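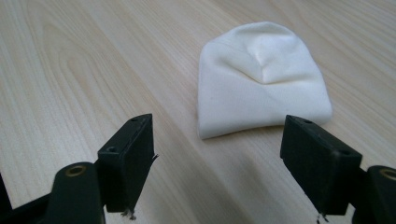
Lutfa Sivakumar was of the opinion that the whole method stood or fell with the pauses. If a person stopped to think before closing the fingers, she said, the arm would learn to stop too, and it would stop in the wrong places, as it had nothing to think about.

I wrote this in my notebook. It was my second month at Stetgate and I still wrote everything in my notebook, also the things which I did not understand.

Our project was called Mudar. We wanted to know if an arm could learn a household task from human hands only, without a person ever driving the arm itself. We took the grippers in our own hands and did the task, and the recordings went to the program in the night. In the morning the arm at the other end of the building tried to do what we had done. I never saw my own hands in it, but Lutfa said she could recognize me at once.

"You are polite," she said. "You come to the cloth slowly, like you come to a door which may be locked."

She was quick. When she demonstrated, the fingers went down, closed and left again in one movement. The arm that learned from her was also quick, and it missed often. The arm that learned from me was slow and missed less, but sometimes it waited above the table for so long that Thambiah, who led the laboratory, believed the power was gone.

The question of that autumn was what would happen if we mixed us. Thambiah expected an average, something between the two. He had already written the sentence for the report, with a blank space for the number.

We made 1000 demonstrations. I would like to say that I remember them, but I remember mainly my wrists, and the sound of the small motor fan in the next room. After the first hundreds I did not think in words anymore. I thought of my mother, who folded for other families when I was a child, and who could talk with a neighbor and look out of the window while her hands worked. I had always believed she was not paying attention to the cloth. Now I was less sure.

The first mixed result came on 2026-09-27. From 19 trials the arm succeeded in seven. Alone, my recordings had given 14. Thambiah looked at the paper and then he looked at the arm, as if the paper had perhaps come from some other arm.

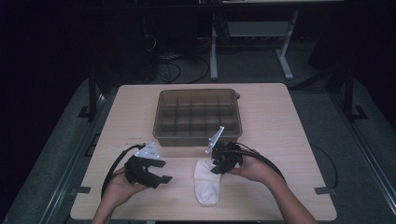
"Why is it worse than both of you?" he asked.

"It changes its mind," Lutfa said. "It starts as one person and ends as the other."

We watched the trials again, and she was right. The arm came down in my manner, carefully, and at the last moment it closed in her manner, too early, when the fingers were still in the air. Or it came down fast like her and then waited, like me, with everything already passed. It was strange to watch. I felt as one feels when two people tell the same story at dinner and interrupt each other.

The repair was her idea. Each recording would get a mark that told the program whose hands had made it, and before each trial the arm would be told which hands to follow. Thambiah did not like this. He said that a good method should not need to know names. He went home angry, and the next morning he had made the marks himself, for all the recordings, with his coat still on.

By December the arm followed either of us without mixing. When it was told to be Lutfa, it was fast and careless. When it was told to be me, it waited, but no longer so long.

The report went to Doltard, where the money came from, and they asked only one thing, which of the two they should install. Thambiah gave the paper to us and said we must decide between ourselves.

Lutfa read it standing. Then she sat down at the table, put her fingers through the grips, and held the other pair out to me.

"Show me again how you do the door," she said.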